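Galanis Edetti Hand, Left and Right
Spare part and service notice

Part no. GE-114
Fits: Clavier two-arm workstations, all mounts
Supplied with: hand, wrist collar, 6 screws, cable clip

Notice updated 20th October

Hands shipped since May may lose grip force without raising a fault. The thumb tendon slips on its spool under a steady load. The controller still reads the fingers as closed, so the arm goes on to its next move and the object can drop. We have confirmed 27 cases. No injuries were reported. Three units damaged a work surface.

What to do

Stop lifting glass, knives or hot items with an affected hand. Keep people out of reach of both arms while the power is on. Install controller update Alletti 6, which checks thumb position against motor current and stops the arm if they disagree. Then run the hold test in the simulator before you run it on hardware.

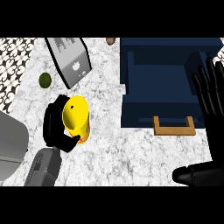 The hold test uses the kitchen counter layout and takes one arm at a time. Start with the left hand closed on the yellow can and the right hand open, clear of the can. Watch the thumb current during the hold. A reading that falls while the fingers report closed is a fail.

Replacement

Spools are replaced free of charge. Hands past 1000 hours get a new tendon set as well. Write to Zyanya Mendoza in Service with the serial number from the wrist collar.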